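Scoring a Long Season at Flernton 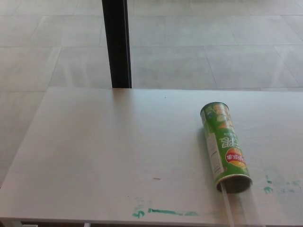 White table, grey tiles.

I've been keeping score for the Flernton seniors for long enough now that people have stopped asking whether I'm somebody's dad. I started with a pencil and a pad from the newsagent, graduated to a proper scorebook, and this past winter I finally gave in and went back through all my old books to see what they could tell me about our hitting. I thought it might take a couple of evenings. It took most of September, and I loved nearly every minute of it, apart from the pages where I'd let my handwriting go in the cold.

The thing I wanted to look at first was Arash Tehrani. If you've been down to the ground on a summer evening you'll know Arash, because he's the left fielder with the enormous voice who calls for everything, including balls that are plainly going to the shortstop. He finished last season with 45 hits, the best on the club, and everyone has him pencilled in to bat third again. I've no quarrel with that. What surprised me was how many of those hits came early in games. First time through the order he was a terror. By the seventh inning he was rolling the ball over to second base, time after time, and I have the little 4-3s to prove it, marching down the right-hand side of the page like ants.

I mentioned this to him at training and he took it very well (he laughed, then went quiet, then asked to see the book). He reckons he starts chasing the outside pitch once he's seen a bloke's slider a few times and thinks he has it worked out. I'm not a coach and wouldn't pretend to be one, but I'd believe him on that.

Then there's Behrouz Bahrami, who is a different sort of player altogether. He hit .240 or thereabouts, which won't make anyone's eyes pop, but he drew 40 walks, and in our league, where half the pitchers are throwing on three days' rest after a full week at work, a man who's happy to stand there with the bat on his shoulder is worth his weight in gold. He was hitting eighth for most of it! I'd have him leading off tomorrow. My wife says I've been saying so at the dinner table since before Christmas, and she'd quite like me to tell somebody who can do something about it.

The game I kept coming back to was the second one against Wilitz, the one that went thirteen innings. Our starter threw 127 pitches that night, which I'd circled in red at the time and still don't like the look of. He's a grown man and he wanted the ball, and the bullpen was one fellow with a sore elbow and another who had to be home by nine -- but he wasn't the same for weeks afterwards, and you can see it in the book. The strikeouts dry up and the fly balls start. I hope we carry another arm or two this year, even if it means a few of the older hands sit more than they'd like.

All up I copied out 800 plate appearances before my wrist complained, and there are still two seasons in the box under the stairs. I'd like to get to those before opening night, mostly to settle an argument about whether we ever really could hit left-handers. My memory says yes. The first few pages I've peeked at say we were dreadful.

If anyone has the book from the away game at Wilitz that I missed with the flu, please bring it along to training. I'll copy it out and give it straight back, and I'll even bring the good biscuits.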